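4.2 Link previews and token tiles

In the second part of the study we looked at how users react when a token address inside a post is replaced by a tile, that is, a small card with the token name, its current price and a button leading to an exchange. The tiles were served by Evisar, a client built for this work on top of the public Nollum test network. No real money was used. Each participant received 70 test tokens at the start and could spend them freely from inside the feed.

The feed contained 3619 posts. Most of them were ordinary posts about home, clothes, food and travel, and only a small part carried a token address. We kept this mixture on purpose, because a feed made only of token posts would make the participants more careful than they are in daily life. Figure 3 has two parts, (a) and (b). 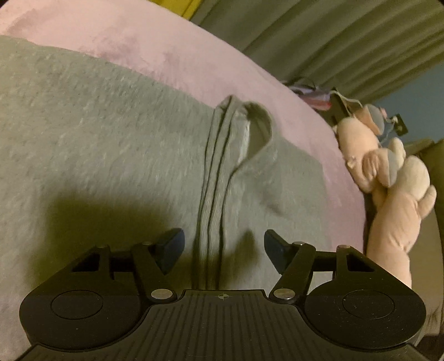
4.3 Copied names

Anyone can create a token and give it the name of an older one. The address is then different, but the tile shows the name in large letters and the address in small ones. We prepared five copied tokens and placed them in the feed between the genuine ones. For each copied token we recorded if the participant opened the tile, if the full address was displayed, and if a purchase was confirmed.

The participants opened copied tiles as easily as genuine ones. The full address was displayed rarely, and in most of these cases only after the purchase — too late to be of use. A warning line under the price had little effect when it was always present. When the same line appeared only for tokens created in the last seven days, it was read more often and several purchases were cancelled.

Figure 3. (a) gray knit garment on a pink blanket, section 4.2; (b) black gripper over a light gray sheet, below.
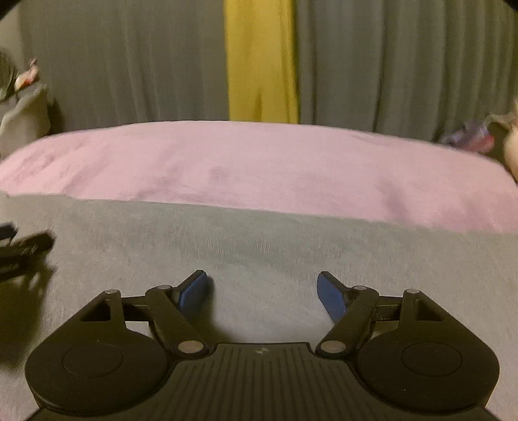

Magyar objected, on reading an early draft, that test tokens cannot stand for real ones, and that a person who loses nothing has no reason to check an address. We accept this objection in part. The purchase rates reported here should be taken as an upper limit. The comparison between the two forms of warning is less affected, as both groups had the same tokens and the same feed.

A second limit concerns the wallet. Evisar signs a purchase with one touch, while the Hiseo wallet, which several participants already knew, asks for a second confirmation. We did not test the tiles with such a wallet, and the additional step may well give the user time to look at the address again.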